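My January shoes

Last month I finally bought the Winatside runners, the low ones in gray suede. I waited for the sale a long time, and the price went down from 90 to 40 dollars in my size. My friend Reshma says the gum sole makes them look older than they are, but for me this is the best part.

I wear them with wide jeans and short white socks. The tongue is a little stiff, so I tie the laces not very tight. 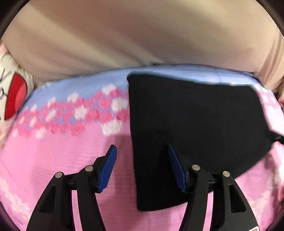
What I want next

The Jendemholm boot in dark brown. I will wait for the sale again.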